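Recording a Bag-Packing Set: A Walkthrough for Your First Hundred Episodes

Packing groceries into a paper bag is my favorite starter task for imitation learning! It has grasping, lifting, aiming at an opening, and letting go, all in under half a minute, and the bag never behaves the same way two times in a row. This page covers how we record it on the Skandach bench, from laying out the items to throwing out bad takes.

Before you start

You'll need a teleoperated arm with a parallel gripper, one overview camera, one wrist camera, a kraft bag with handles, and a handful of packaged foods. Go for variety in shape. Something tall and round, something flat and crinkly, something boxy, something too wide to grab lazily. If everything is a can, your policy will learn cans.

Set your recorder to save joint positions, gripper opening and both video streams on one clock. We use a small logging tool called Onier, but anything that stamps all the streams together will do.

Step 1. Set the bag

Open the bag fully and run a hand around the inside so the base sits flat. Leave the handles however they fall. I used to tape them back for neatness, and the policy I trained on those takes went to pieces the first time a handle flopped over the opening. Now a handle across the mouth is just part of the task, and I love seeing the arm cope with it.

Step 2. Grasp from above

Bring the gripper straight down over the item, stop, then close. That short stop matters. It gives the model a clean moment between "getting there" and "grabbing," and your takes will line up much better later on. With canisters, go for the top, just around the lid, so the fingers stay clear of the neighbors.

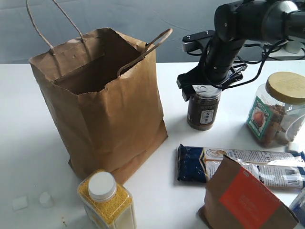

Fingers lowered around the top of a canister, next to the open bag.

Lift higher than you think you need to. The rim has to be cleared with the whole item, and a tall canister hangs a long way below the fingers. Count one full second at the top before you move sideways.

Step 3. Go in over the rim

Approach the mouth of the bag from the same side every time for the first 100 episodes, then start mixing it up. Lower until the fingers are just inside, open them, and back out the way you came — slowly! Most of our torn rims came from hurrying the exit.
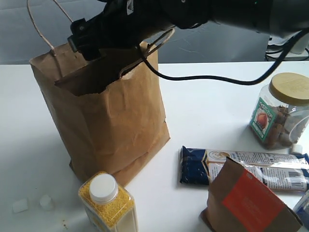
The gripper at the mouth of the bag, with the front handle resting against it.

Brushing a handle is fine, so keep the take. Dragging the bag across the table is a different matter. Mark it as a fail and store it in its own folder, where it will come in very handy if you train a success detector.

Step 4. Check the wrist view

Play back every tenth episode from the wrist camera alone. Can you tell where the bag is? If you can't, the model will struggle too. Early in an episode you want at least one edge of the bag in view, and both fingertips always. We nudged our camera mount twice before we were happy, and re-recorded 17 episodes so the whole set would match. 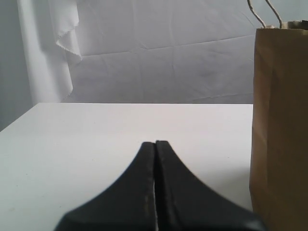 Theda Wegener wrote in to say that she drops the wrist stream for the first training run and adds it back later, so she can measure what it buys her. On her own packing set it made the biggest difference in the last bit of the approach, and hardly any while the arm was traveling.

I've since tried her way and I'm a fan. It costs one extra run and you get a real number out of it.

Step 5. Shuffle and repeat

After each block of takes, swap item positions, turn the bag a little, and change which item goes first. Write the layout number in the episode notes. Our current set has 152 layouts and almost 3500 episodes, but you'll see a policy doing something sensible long before that. Train on your first hundred, watch where it fumbles, and record more of exactly that.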